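Home Reviews Guides Laundry Kitchen About Contact
Reviews > Laundry > Fabric Care > Tukico Fabric Shaver

Tukico fabric shaver: my experience after one winter

I bought the Tukico fabric shaver in December, when my gray wool sweater looked so bad under the arms that I stopped wearing it outside the house. Before this I used a cheap shaver from Prulton for many years. It was weak, but it never hurt anything, and I was a little afraid to change. I have now used the Tukico through the whole winter and I think I know it well enough to write about it.

The box contains the shaver, a charging cable, a small brush and 2 spare blades. There is also a paper with instructions in very small letters. I recommend to read it one time, especially the part about the height ring. The ring has three positions, and the shaver comes from the factory in the lowest one, which is the closest to the fabric. For a first try on something you like, please turn it to the highest.

Charging takes the whole evening. The paper says that a full battery is enough for one hour of work, but mine gives about 40 minutes before it becomes slow. For me this is enough for three sweaters. You can't use it while the cable is connected, and I miss this, because the Prulton could do it.

Now the work itself. On thick wool it is excellent. The sweater needed perhaps ten minutes, and after that the front looked almost like in the store. I did the cuffs also, where the pills were hard and old, and it took them without pulling. On a Haugen blanket, which is a mix of wool and something synthetic, it was slower, and I had to empty the container six times. The container is too small. It opens with a quarter turn, and if you turn it over the sofa, you will clean the sofa too. I do it over the sink now.

Acrylic was a surprise. My old shaver only moved the pills from one place to another, but this one cuts them. I finished a scarf and a hat in one go.

It is noisy, more than I expected from the size. I would not use it in the evening next to a room where somebody sleeps. The handle is comfortable, but the switch is exactly where my thumb rests, and I turned it off by mistake many times in the first weeks.

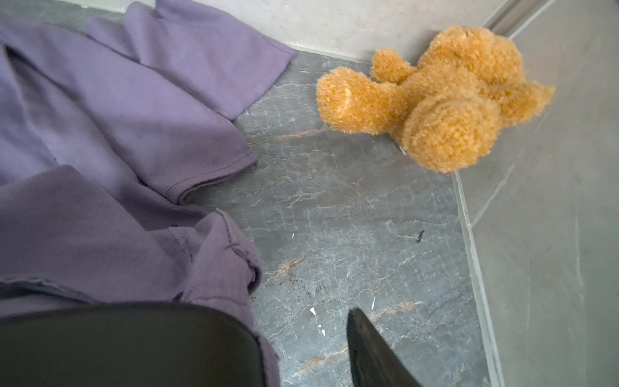

Thin knits need more care, and I want to be clear about this because the advertisement shows a summer top. With the ring in the middle position I made a very small hole in an old cotton top, near the side seam. Since then I use only the highest position for anything thin. A soft ribbed knit like the lavender one is the kind I would never shave while it lies bunched up on the floor, and I would keep well away from a double-stitched hem like that. Put the piece flat on a table or an ironing board, pull it a little with the free hand and move the shaver in small circles without pressing. If there is a fold under the blade, it will find it.

Cleaning is simple. The metal cover comes off by hand, and the brush reaches everything except a narrow place behind the blade. For this I use an old toothbrush. I changed the blade once, at the end of the winter, and it went in with a soft click.

I also tried the Jirneck shaver that belongs to my sister. It is quieter and has a bigger container, but it was weaker on wool and it has only one height. If you have mostly T-shirts and thin things, I think the Jirneck is the safer choice. For sweaters and blankets I would buy the Tukico again - but I would like a bigger container, and a switch in another place.

Spare blades are sold in packs of six. I have not needed them yet.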